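Ticket 1418
Betreff: Rechter Handgreifer schließt verzögert, Finger bleibt unter Zug stehen
Gerät: Greiferpaar Jadmont, Satz 40
Gemeldet von: Pacita Ignacio
Bearbeitung: Junhao Guo, Oskari Suominen
Priorität: hoch (Quetschgefahr)
Status: gelöst, Nachkontrolle offen

Meldung (Pacita Ignacio)

Beim Falten von Kleidung schließt der rechte Greifer nicht mehr gleichmäßig. Ich ziehe den Abzug, der linke Finger fährt zu, der rechte bleibt kurz stehen und schnappt dann nach. Bei Handtüchern fällt es kaum auf. Bei Teilen mit Gummibund, die beim Anheben Zug auf die Finger geben, passiert es fast jedes Mal. Heute Vormittag ist der Finger nachgeschnappt, als ich mit der anderen Hand den Stoff zwischen den Backen geradeziehen wollte. Keine Verletzung, aber der Handschuh war eingeklemmt. Ich habe den Satz weggelegt und arbeite mit dem Ersatzpaar weiter.

Der linke Greifer ist unauffällig. Akku war voll, Software ist der Stand von Januar.

Rückfrage (Junhao Guo)

Danke. Bitte drei Dinge ergänzen: Fehlercode in der Mofokeng-Konsole, falls einer kommt. Tritt es auch ohne Stoff auf? Wurde der Satz in letzter Zeit fallen gelassen oder gereinigt? Den Greifer bitte nicht öffnen und bis auf Weiteres nicht mit der Hand zwischen die Backen fassen, auch nicht bei ausgeschaltetem Gerät. Die Feder hält Spannung.

Antwort (Pacita Ignacio)

Code 1205, »Fingerposition unplausibel«. Der Code erscheint nur, wenn der Finger länger hängt, beim kurzen Nachschnappen kommt nichts. Ohne Stoff habe ich es nicht hinbekommen. Gefallen ist er bei mir nicht. Fulgencio Nava hatte ihn davor in der Spätschicht und hat nach eigener Aussage die Backen mit Druckluft ausgeblasen.

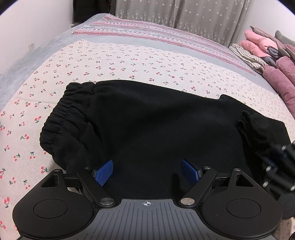 Code 1205 vergleicht den Messwert am Abzug mit dem Messwert am Finger. Weichen die beiden zu lange voneinander ab, geht die Konsole auf Störung und verwirft die laufende Aufnahme. Der Code sagt nichts darüber, auf welcher Seite der Fehler sitzt. Verdächtig sind bei dieser Bauart zuerst die Lager der Fingerarme, dann das Gestänge, dann der Geber. Die blauen Backen mit der feinen Rasterstruktur habe ich als Ursache zurückgestellt, obwohl sie beim Wechsel gern schief sitzen: Eine schiefe Backe greift schlecht, sie hält aber den Arm nicht fest. Interessanter sind die beiden großen silbernen Drehpunkte neben der gerippten Mittelplatte, an denen die schwarzen Arme ansetzen. Sie liegen offen, und wer die Backen von vorn ausbläst, drückt Fasern genau dorthin. Zum Nachstellen eignet sich ein Teil wie das schwarze mit dem breiten gerafften Bund, das gibt beim Anheben ordentlich Zug. (Junhao Guo)

Prüfung in der Werkstatt (Oskari Suominen)

Satz 40 ist eingetroffen, rechter Greifer auf der Werkbank. Ablauf:

1. Sichtprüfung außen. Kein Riss, keine Delle, Stifte sitzen bündig.

2. Leerlauf, 100 Hübe ohne Last. Kein Hänger, kein Code. Deckt sich mit der Meldung.

3. Hübe mit seitlichem Zug am rechten Finger, Zug über ein eingespanntes Gummiband. Der Finger hängt nach wenigen Hüben, danach wiederholt. Code 1205 beim ersten längeren Hänger.

4. Greifer getauscht, gleicher Versuch mit dem linken. Läuft sauber. Konsole und Kabel damit ausgeschlossen.

5. Feder entspannt, Gehäuse geöffnet. Am rechten Drehpunkt saß ein fest gewickelter Faserring zwischen Arm und Scheibe, dunkel, vermutlich Textilabrieb. Darunter war das Fett verharzt. Die Gleitscheibe hat eine Riefe auf der Laufseite.

6. Geber durchgemessen, Werte in Ordnung.

Der Ring allein hätte den Arm wohl nur schwergängig gemacht. Mit der Riefe zusammen kippt die Scheibe unter Seitenzug und klemmt, bis die Federkraft reicht. Dann kommt der Finger auf einmal.

Maßnahme: Drehpunkt gereinigt, Gleitscheibe ersetzt (Lustilow, Lagerbestand), trockenes Schmiermittel statt Fett. Linken Greifer vorsorglich ebenfalls geöffnet, etwas Abrieb, keine Riefe. Gleitscheibe dort belassen.

Versuch aus Schritt 3 wiederholt, 100 Hübe mit Zug. Kein Hänger, kein Code.

Rückfrage (Lerato Kekana, Arbeitssicherheit)

Kann der Finger auch nachschnappen, wenn der Abzug schon wieder losgelassen ist? Davon hängt ab, ob ich die anderen Sätze sperren lasse.

Antwort (Oskari Suominen)

Vor der Reparatur nein, soweit ich es prüfen konnte. Beim Loslassen geht der Finger auf, wenn auch ruckartig. Das Klemmrisiko bestand beim Zufahren. Gesperrt werden muss aus meiner Sicht nur, was unter Zug hängt. Den Versuch mit dem Gummiband kann jede Schicht selbst machen, er dauert keine fünf Minuten.

Festlegung (Lerato Kekana)

Alle Sätze am Standort Andetcombe werden vor der nächsten Schicht mit Gummiband geprüft. Wer einen Hänger feststellt, legt den Satz in die rote Kiste und hängt das Ergebnis an dieses Ticket. Stoff zwischen den Backen wird nur noch bei abgelegtem Greifer gerichtet. Druckluft an den Greifern ist ab sofort untersagt, Reinigung mit Pinsel und Sauger von der Rückseite her.

Nachtrag (Fulgencio Nava)

Zur Kenntnis genommen. Die Druckluft stand so in der alten Reinigungsanleitung am Platz, das Blatt habe ich abgenommen. Bitte eine neue Fassung schicken, sonst hängt demnächst wieder jemand das alte auf.

Nachtrag (Junhao Guo)

Neue Fassung liegt im Ordner Wartung. Außerdem habe ich die Schwelle für Code 1205 herabgesetzt, damit auch kurze Hänger gemeldet werden. In den ersten Tagen kann es dadurch zu Fehlmeldungen kommen, wenn der Abzug sehr schnell gezogen wird. Solche Fälle bitte mit Uhrzeit hier eintragen und die Aufnahme nicht löschen.

Rückmeldung (Pacita Ignacio)

Satz 40 ist zurück und läuft. Eine Schicht mit Hosen und Röcken, kein Nachschnappen. Einmal 1205 um 14:20 Uhr, da hatte ich den Abzug durchgerissen, ohne etwas zu greifen. Aufnahme ist noch da.

Offen: Nachkontrolle der Gleitscheibe links beim nächsten Wartungstermin (Suominen).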